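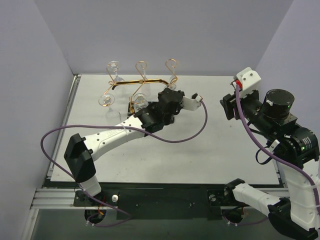

How to Score a Glass-Hanging Task So Your Results Mean Something

If you've been training a two-arm policy on clear glassware, you have probably had the experience we had in May, when two people on our team watched the same rollouts and came back with very different success rates. One of them was counting a glass as hung the moment its foot touched the wire. The other wanted it to stay there! So we sat down with plenty of coffee and wrote a scoring method for the Hendomance benchmark, and I'd like to walk you through it slowly, the way I wish somebody had done for me.

Before you start

You'll need a stemware rack that takes the glasses upside down by the foot, two arms with a wrist camera on each, and a fixed camera that sees the whole table. Lock your exposure. Clear glass against a pale wall nearly disappears, and auto exposure makes it worse.

Step 1. Write down what "hung" means

Ours reads: the foot rests in its holder, the gripper is fully open and clear of the stem, and the glass hasn't fallen after 8 seconds. Tape it up next to the monitor.

Step 2. Fix your starting positions

We use 18 starting layouts, printed on paper and laid under the glasses during setup, then pulled out before the run. Keep the rack in one spot for the whole first round — you can move it later, as a separate test.

Step 3. Split the episode into stages

Score reach, grasp, lift, align and release separately. A single pass or fail told us very little. With stages, we could see that our Flasumus policy lost most of its episodes at align, when the wrist blocks the fixed camera's view of the holder.

Step 4. Score blind

Strip the policy names from the videos and shuffle them. Two people score every clip, and a third settles the disagreements.

Step 5. Report everything

With 280 training demonstrations, our policy finished 77 percent of its episodes. Report the stage scores next to a number like that, along with any runs you stopped by hand, and count those as failures.

If your two scorers still disagree a lot, go back to Step 1 and tighten the wording before you touch the model.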